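# Huta hand grippers

Logs and print files for the worn grippers we build in the Delmont workshop. Last updated Mar 25, 2018.

- `logs/` – 260 takes, 29 of them flagged
- `print/` – gripper bodies and marker cubes
- `calib/` – redo this after reprinting a cube

Each hand has its own marker cube. Keep the faces toward the overhead camera when turning an object.

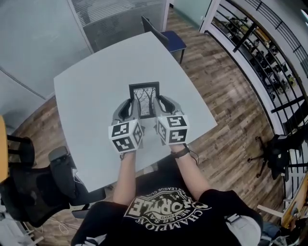 Flagged takes lost a marker for more than 200 ms. Skip them or fill the gaps with `fill.py`. Questions go to Celeste Veloso.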